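In Defense of the Necktie Drawer

My father-in-law left 52 neckties, and for three years they have lived with us in a drawer that was meant for tablecloths. I've been told by several sensible people to get rid of them. The sensible people own, between them, a great many charging cables, and I don't recall ever telling them how to live.

The case against keeping neckties is easy to make. I wear one to funerals and to the sort of wedding where the invitation has a second, smaller envelope inside it. Silk stains if you look at soup. And the things won't stay put – fold them and they crease, roll them and they unroll in the night, hang them and they slither to the closet floor one at a time.

Grethe Bergmann, who taught me to sew on a button when I was well past the age for it, holds that cloth should be used up. A scarf becomes a bag lining, the bag lining becomes a patch, the patch becomes a rag. I admire this and have never gotten past step one. I once cut open a perfectly good tie to make a bookmark and ended up with a ruined tie and no bookmark.

What I object to is the idea that a thing has to earn its shelf space by being worn. Patterned cloth does its work lying around. You take a piece out, you twist it, the gold goes one way and the red another, and ten minutes are gone that you'd meant to spend on the gutters. 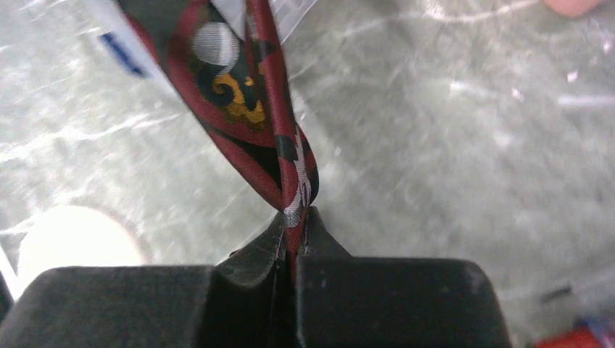
Plain cloth doesn't do this to me. I own five gray T-shirts and couldn't pick any of them out of a lineup. Somebody once sat down and decided where every curl and dot in a pattern should go, knowing most of it would end up inside a knot or under a collar. I find that a little heroic, and also a poor use of a Tuesday's wages.

So the drawer stays. The tablecloths are on top of the refrigerator, and we eat off the bare table.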